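Flurkis Help > Workshop and home builds > Grippers and hand tools

Wrist camera on a hand-held gripper loses its calibration every time I take the lens off

Asked by Judit Virág, 2024-05-25
Tags: fisheye, calibration, hand-held gripper, focus
Viewed 1638 times

I am building a hand-held gripper in our shared workshop, the sort you hold by a pistol grip and close with a trigger, with a wide-angle camera looking out over the fingers. The plan is to record myself doing simple jobs with it (putting cups on a shelf, folding cloths) and then use the recordings to drive a small arm that I am building on the other bench. The arm is a long way from finished. The gripper mostly works.

The body is printed. The fingers are printed too, in a softer filament, and they run on two short rails with a rack and pinion between them. The camera is a bare board module with a screw-in fisheye lens, held by a bracket with two M3 bolts through slots. The slots are there so I can tilt the camera a bit up or down.

My trouble is with the calibration. I print a chequerboard, glue it to a flat piece of board, and take a set of pictures of it from different angles. The software gives me a result that looks fine, with a low error, and straight edges come out straight when I run the correction. Then I take the lens out to clean it or to get at the screws behind it, put it back, and the correction is wrong. Shelf edges near the rim of the picture are bent again. If I calibrate again I get different numbers, and those are fine until the next time. 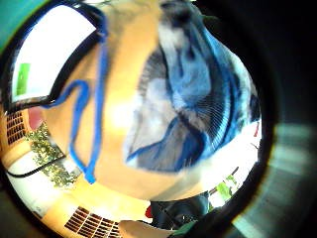 I set the focus by hand, by turning the lens in its thread until the fingertips look sharp. I thought this would be close enough, as the lens is so wide that nearly everything seems to be in focus anyway. Very close things go soft whatever I do, and I can live with that.

What I have tried so far:

A drop of removable thread lock on the lens. It held, but I then had to break it loose to clean behind it and was back where I began.

Tightening the two bracket bolts more. One of the slots cracked and I had to print the bracket again.

Taking more chequerboard pictures. I went from 20 to 114. The error figure hardly changed.

A different printed board with bigger squares. No change that I could see.

My questions are these. Is it normal to have to calibrate again each time the lens comes out? Is there a way of mounting it so that I don't have to? And does the tilt of the bracket matter to the lens calibration, or is that a separate thing? I have read opposite answers on that last one.

I don't have a lathe. I have a printer, a pillar drill and the usual hand tools, and the workshop has a small Gál laser cutter that I can book in the evenings.

3 answers

Answer 1 (accepted)

Yes, it is normal, and the cause is the focus thread. When you screw the lens back in you never stop at quite the same place. A small part of a turn moves the lens nearer to or further from the sensor, and that changes the focal length figure the software works out. It also moves the centre point a little, as those plastic threads are loose and the lens sits at a slightly different lean each time. On an ordinary lens you might not notice. On a fisheye you see it at the rim first.

So the answer is to stop the lens turning and leaning, and then to leave it alone.

What I would do:

1. Wrap two turns of plumber's PTFE tape round the lens thread before you screw it in. This takes up the slack, so the lens goes in straight and stays where you put it. It should be stiff to turn with your fingers. If it spins freely, add another turn.

2. Set the focus with the fingers of the gripper half closed on something with fine print on it. A bit of packaging will do. Don't focus on the far wall. Your work happens near the fingertips.

3. Fit a lock ring. You can buy them for that thread size, or cut one from 2 mm acrylic on the laser and run a tap through it if somebody at the workshop has the right one. Hold the lens still while you tighten the ring, or the ring will take the lens round with it.

4. Put a line of paint across the lens, the ring and the holder. If the three bits of line don't meet up, something has moved and you need to calibrate again.

5. Calibrate once, after all that.

For cleaning, you should not need to take the lens out at all. Clean the front glass in place with a blower and a cloth. If there is dust on the sensor, blow it out before you fit the tape and ring. As for the screws behind it, turn the bracket round so that they go in from the back. I had the same layout on my first one and it was a nuisance for months.

On the bracket: the tilt is a separate thing. The lens calibration only describes the lens and the sensor and how they sit together. If you move both of them as one piece, that calibration is still good. What does change is where the camera sits compared with the fingers, and you will need that measurement too if the recordings are going to drive an arm. So pick a tilt, and get rid of the slots. Print the bracket with plain round holes at the angle you have chosen. A slot in printed plastic will creep under a bolt, even if it doesn't crack.

More chequerboard pictures won't help if they are all much alike. 20 is plenty if some of them have the board right out at the edge of the circle and some have it steeply tipped. People tend to keep the board in the middle because it is easier for the software to find it there.

Check also that your software is set to a fisheye model. The ordinary model can give a low error and still be wrong at the edges if your board never went out there.

Comments on this answer

Judit Virág: Thank you. I had the fisheye model on, but nearly all my pictures had the board in the middle half. I will do them again. Is PTFE tape going to creep as well?

Answerer: Not enough to matter with the lock ring on. I fitted mine in September and the paint line is still straight.

Judit Virág: Tape and home-made ring fitted. I knocked the gripper off the bench by accident, then ran the check on the old numbers and the shelf edges were straight. I have marked this as the answer. The new bracket with round holes is printing now.

Answer 2

Julián Pastor

I agree with most of the above, but I would go about the bracket differently. I built one of these with a friend and we kept the tilt adjustable until quite late, and I was glad of it. You won't know the right angle until you have used the thing on real jobs. Ours began pointing too far down and we could see the fingertips very well and hardly anything else. When we tried to pour from a jug we couldn't see the rim of the cup until we were on top of it.

What worked for us was a set of wedges. We printed 4 of them at different angles, each with round holes, and swapped them between sessions. Each wedge gives you one fixed position, so you can measure the camera against the fingers once for each and write it down on the wedge. When you have settled on one, print it solid or cut it from ply and throw the rest in a drawer.

A few other things from that build that might save you some time:

Fix the exposure if the camera lets you. Ours was on automatic, and each time we turned towards a window everything else went dark, then bright again when we turned back. If you can't fix it, keep the bench lights on and work with your back to the window.

Tie the camera cable down close to the board. We had a fault that looked just like a lens problem, with the picture jumping now and then, and it was the connector working loose as the trigger hand moved. We used a Jedura clip meant for car wiring, but any small cable clip will do.

Put a guard in front of the lens. The glass on these stands out further than anything round it and you will set the gripper down on it sooner or later. Two printed ears, one on each side, are enough. They will show at the edges of the picture and that does no harm, as long as they are in the same place each time.

Weigh the whole tool as well. Ours was heavy at the front and my wrist ached after an hour. We moved the battery into the bottom of the grip and it was much better.

Comments on this answer

Judit Virág: The wedges are a good idea. My battery is on top at the moment, behind the camera. I will see if it fits in the grip - it might be too wide.

Julián Pastor: Ours was too wide as well. We printed a fatter grip.

Answer 3

Just get an Isine camera. The lens is fixed so there is nothing to adjust.

Comments on this answer

Julián Pastor: Which one? Some of theirs have a fixed lens and some have the same screw thread she has now.

Judit Virág: I would sooner keep the one I've got, as the housing is built round it. But I would like to know which model for the next one.

No further replies. This question has an accepted answer. You can still add an answer if you have something new to offer.

Related questions

Rack and pinion gripper sticks when only one finger is touching
How flat does a chequerboard need to be?
Soft filament fingers tearing at the root
Matching trigger position to recorded video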